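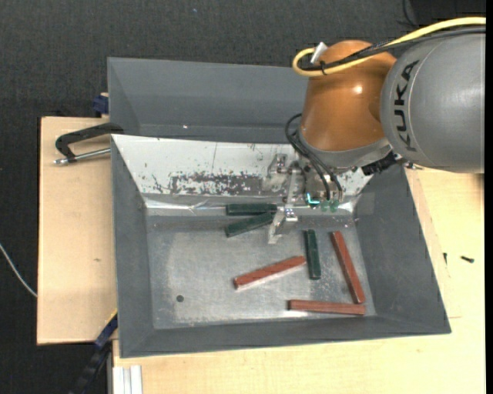

Bac n° 2, barreaux verts et barreaux brun-rouge mélangés, pince au-dessus du fond.

Accueil | Carnet d'atelier | Projets | Matériel | Nous écrire
Classé dans : Vracs et préhension, Portes ouvertes
3/6/19, rédigé par l'atelier Pultier

Bon, je note tout ça ce soir avant d'oublier, la journée portes ouvertes est passée et j'ai encore les oreilles qui sifflent (la prochaine fois, on éloigne le compresseur du coin café, par pitié).

On avait donc décidé de montrer le dévracage de barreaux, celui qu'on prépare pour Alisel. 161 visiteurs au compteur de l'entrée, dont une bonne moitié de lycéens le matin, et puis l'après-midi les gens de Kudeck, plus deux personnes de chez Katayama qui ont passé un temps fou devant la cellule. Ça m'a fait très plaisir ! J'avais peur que ça paraisse un peu maigre, six barreaux dans un bac gris, à côté du poste de soudure et de ses étincelles. Eh bien non, les gens restent. Ils attendent de voir lequel la pince va prendre, ils parient entre eux, ils râlent quand elle choisit l'autre.

Le principe du jeu, pour ceux de l'équipe qui étaient sur l'autre stand : on jette trois verts et trois brun-rouge dans le bac, n'importe comment, et le bras doit les sortir couleur par couleur. Les lycéens avaient le droit de lancer eux-mêmes les barreaux, robot à l'arrêt et portillon ouvert, puis tout le monde derrière la barrière et on relance. Ils ont évidemment cherché la position la plus vicieuse. La meilleure de la matinée : un barreau plaqué le long de la paroi du fond, pile contre la bande brillante toute froissée en bas de la pente. Les reflets là-dessus, c'est l'enfer pour la vision. On a eu 18 prises ratées sur la journée et je suis prêt à parier que la plupart viennent de là, mais il faut que je reprenne le journal pour vérifier.

À propos de cette paroi : elle est vraiment dans un sale état. Le blanc est rayé partout et la grande zone sombre en bas, là où la finition est partie, continue de m'embêter pour le contraste avec les barreaux. Une dame de Kudeck m'a demandé si c'était fait exprès pour corser l'exercice, j'ai failli dire oui. Je propose qu'on ponce et qu'on repeigne en mat avant juillet. Le fond en tôle, lui, je n'y touche pas : il est éraflé, mais les deux couleurs ressortent bien dessus.

Côté câbles, remarque très juste d'un visiteur de Katayama : notre gros câble jaune fait une boucle bien serrée sur le côté du carter orange, et il n'aime pas ça du tout. Moi non plus, maintenant qu'il me l'a montrée. À reprendre avec un rayon plus large et un deuxième point d'attache, l'unique collier noir me paraît léger pour tenir tout le faisceau. Les tuyaux fins qui descendent vers l'outil, par contre, rien à redire, ils ont assez de mou.

La question qu'on m'a posée le plus souvent (et de loin) : « Et s'il se trompe de couleur ? » Alors on a fini par le faire exprès, en inversant les deux bacs de dépose dans le programme, et ça a fait rire tout le monde. L'autre question, c'était la vitesse. Oui, c'est lent. On tournait bridé pour la démo et j'ai dû le répéter toute la journée, il faudrait une pancarte. Un petit garçon m'a expliqué qu'il irait plus vite à la main, je l'ai félicité, il a raison.

Le cas qui m'intéresse le plus pour la suite, c'est quand un barreau se retrouve orienté en travers, tout près de ses voisins, et que le doigt de la pince descend juste à côté. Si on approche droit, on pousse le voisin et toute l'image est à refaire. On a essayé vers 16 h une approche un peu inclinée, avec une reprise d'image après chaque dépose, et c'était nettement plus propre. Pas assez d'essais pour conclure, mais je garde l'idée ! Si quelqu'un veut s'y coller avec moi, je laisse les réglages dans le dossier Alisel, version 3 (la 2 est cassée, ne la chargez pas).

Autres bricoles :
- ramasser les deux petites pièces noires qui traînent sur le plateau en bois, à droite du bac, et retrouver d'où elles viennent ;
- resserrer le serre-joint de gauche, le bac a été pas mal bousculé par les lanceurs ;
- prévoir plus de gobelets ;
- renvoyer la fiche de la cellule à Kudeck, promis pour la fin de semaine.

Je reprends les essais avec l'approche inclinée dès que le câble est refait. D'ici là, laissez le bac bridé où il est, la calibration est bonne et je n'ai aucune envie de la recommencer.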